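Section 2. Before You Buy: Planning and Budgeting for a Tabletop Cell

Most people open this guide after the crates have arrived. If you are one of the lucky ones still holding an unsigned quote, read this section first. It costs less than Section 6, Returns and Restocking.

2.1 Choose the test object before the arm

1. Pick one awkward item from your own shelves. Cubes are excellent for sales demos and poor for everything else. We use a woven basket with a braided rim and loop handles.

2. Measure it at its widest point, handles included. Then measure the part you expect the gripper to hold. These are different numbers, and the quote form has room for only one of them. Write both.

3. Send the item, or its twin, to each vendor on your list. Fosteck and Zilness both accept samples. Allow for the shipping, and for the chance that you will never see the basket again.

NOTE: A wide-opening gripper costs more and needs more clear space around the object. Price the table with the gripper fitted, fingers apart.

2.2 Budget for the views

One camera is the line item everyone remembers. Plan for a fixed view of the workspace and a close one at the wrist, and get them quoted separately so that the second one can't hide under "accessories."

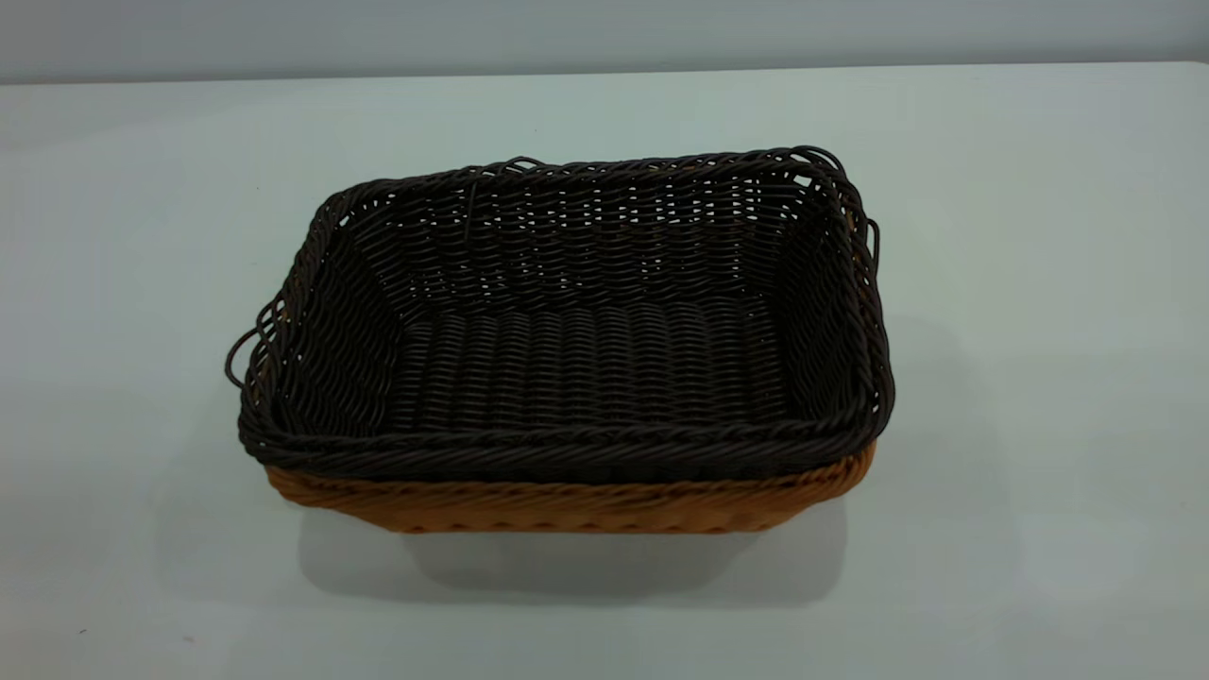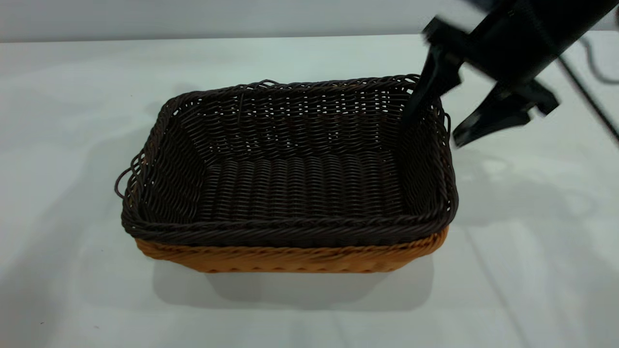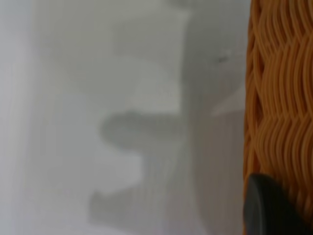 Rosalba Messina
Equipment Planning Lead, Avram

4. Check what each view leaves out. The fixed view takes in the basket from rim to base. The wrist view gets the weave at close range and very little else, so don't let anybody talk you into it as your only camera.

5. Ask for sample footage with the arm moving. A still arm photographs beautifully and proves nothing about blur.

6. Plan the cable run on paper. Cables need slack at full reach and somewhere to go when the arm folds back. Add 6 feet to whatever length you first wrote down - you measured in a straight line, as we all do.

CAUTION: Do not order the table last. A tabletop that flexes will spoil the accuracy you paid for in the arm.

2.3 Fill in the worksheet

7. List the arm, gripper, cameras, table, mounts, cables and lighting on separate lines. A vendor who offers one price for the lot may be generous, but ask for the lines anyway.

8. Include 2 spare sets of finger pads. They are cheap on Monday and six weeks away by the time you need them.

9. Enter staff hours for set-up. Usman Mirani's first worksheet put this at zero, and he has asked us to stop mentioning it.

10. Run the acceptance test from Section 4, 100 grasps on your own object, before you release the final payment. Put the test in the purchase order. A handshake is difficult to attach to an invoice.

NOTE: Sasell service plans are priced by the arm, and grippers are covered under a separate form. Read both before comparing them with anybody else's plan.

If your total comes in under budget, go back to step 7 and look for the lighting.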